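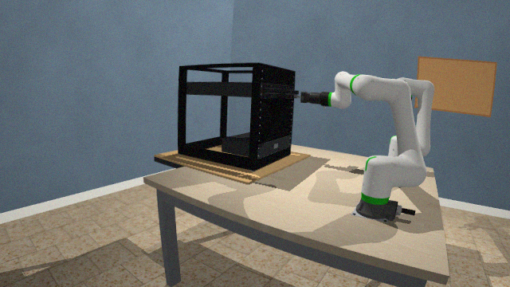

Rack Swap is a little simulated benchmark I put together to answer a question that kept bugging me: if you train a policy to do server rack work in simulation, how much does it care about where the rack is pointing? The whole thing lives on one table. You get an open-frame rack on a base board, turned at an angle so one open side faces away from the arm, and the arm has to come in from the right with its gripper pointed left at the upper part of the rack. That approach pose is where most of my policies used to fall apart, because the wrist has to curl down and then go level, and small errors at the shoulder turn into big ones at the fingertips. A second arm is mounted behind the first, and from this camera most of it is hidden. I left it that way on purpose. Some of the tasks use both arms and I wanted the policy to deal with an arm it mostly can't see.

What's in the release

1000 episodes, all generated in our simulator build (we call it Lasico, it's a pile of scripts on top of a physics engine and I'm sorry about the config files). Every episode has joint positions, gripper state, the rendered camera stream, the rack pose, and a success flag. The success flag comes from the simulator and I trust it, with one exception that I'll get to.

Tasks are split by name:

reach_upper: gripper gets to the upper unit and stops within tolerance
pull_upper: grasp and slide the unit toward the arm
push_upper: slide it back in until it seats
two_arm_hold: one arm steadies the rack while the other one pulls

The held-out set is 211 episodes with rack angles that never show up in training. Please don't tune on it. I know everybody says that, but I did it myself in the first week by accident and had to throw out a bunch of numbers I was pretty happy with.

Lighting and shadows

OK so this is the part I'd love people to read, even if they skip the rest. The early renders had flat lighting with almost no shadows, and policies trained on them looked great right up until we turned shadows on. Then the gripper would drift. Lalit Chaudhary spent a long evening poking at saliency maps and his guess was that the policy had been using the dark front of the rack as its main landmark, so a big dark shadow lying on the table right next to the rack confused it. Makes sense to me! Black rack, dark shadow, not much to tell them apart.

So now the light position is randomized per episode and the shadows are as ugly as we could make them. They fall across the table, the base board, the floor tiles, all over. Training takes longer. The drift mostly went away on reach_upper and got a lot smaller on pull_upper. I don't have a clean result for two_arm_hold yet.

The method, quickly

Nothing fancy. It's behavior cloning from a scripted expert, plus a correction step that Dewanti Sembiring came up with and which we've been calling Pirier. Every so often we stop the policy in the middle of a rollout, ask the scripted expert what it would do from that exact state, and add the answer to the training set with a higher weight if the gripper is close to the rack. That weighting is the only new idea in here. Far from the rack, a sloppy motion costs you nothing. Near it, a sloppy motion bangs a finger into a post.

We run 8 rounds of this. I tried going longer and the held-out score went flat while the training score kept creeping up, so I stopped. If you have more patience than I do, the number of rounds is set in rounds.yaml and nothing else depends on it.

Results

I'm keeping the full tables in results/ since they change whenever I rerun things. Short version: with flat lighting and no correction step, the policy finished 41 of the 211 held-out episodes. Adding shadow randomization helped more than I expected, and adding Pirier on top helped again, mostly on the tasks where the gripper has to make contact. The order matters a bit. If you do the correction rounds first and bring in the shadows later, you end up worse off than doing both together. I don't have a good explanation and would be glad to hear one.

Hakim Saragih reran the main comparison on his own machine with fresh seeds and got the same ranking, though his pull_upper scores came out lower than mine. We think it's a physics timestep difference. His logs are in results/hakim/ if you want to look.

Known problems

The success flag on push_upper is too generous. It checks how far the unit traveled and doesn't check whether it's straight, so a unit jammed in crooked can count as a win. Giuliana Chambi wrote a stricter check (tools/strict_seat.py) and I'd use that one for anything you plan to publish. I haven't rerun the old numbers with it.

Rack angle is randomized but rack height isn't. A policy trained here will probably be lost if you put the rack on a taller base.

The room never changes. Same blue-gray walls, same cork board, same floor. I'd bet money that some of the policies are using the cork board to figure out where they are. Syahrul Wibisono tried deleting it from the scene for a handful of rollouts and the arm did get wobblier, but that was a quick check and I wouldn't quote it.

There are no cables in the rack. Real racks are full of them. I tried adding cables once and the simulator slowed to a crawl, so that's on the someday list.

We have not run any of this on hardware. Please don't take the held-out score as a promise about your robot.

Getting started

Unpack the archive, run setup.sh, then run python play.py reach_upper. You should get a window with an arm moving toward a rack. If the window is black, your graphics driver is probably too old, and the --headless flag will at least let you train. Episodes are stored one folder each, and loader.py shows how to read them. It's short and I tried to comment it.

If you're low on disk space, grab the version without the camera streams. You can rerender them yourself from the joint positions with render.py, it just takes a while.

Changes

14 July 2021: fixed swapped arm labels in two_arm_hold. If you downloaded before this, the near arm and the rear arm had each other's names. Joint values were fine, only the labels were wrong. Also renamed the old "cardenas" config folder to "Cárdenas" and then back again after it broke two people's scripts. Sorry!

Use and credit

Use it for whatever you like, research or otherwise. If it ends up in a paper, please cite the Zurbridge Rack Swap release and say which success check you used. Bug reports are very welcome, and please attach the episode folder name and the seed, otherwise I can't reproduce anything.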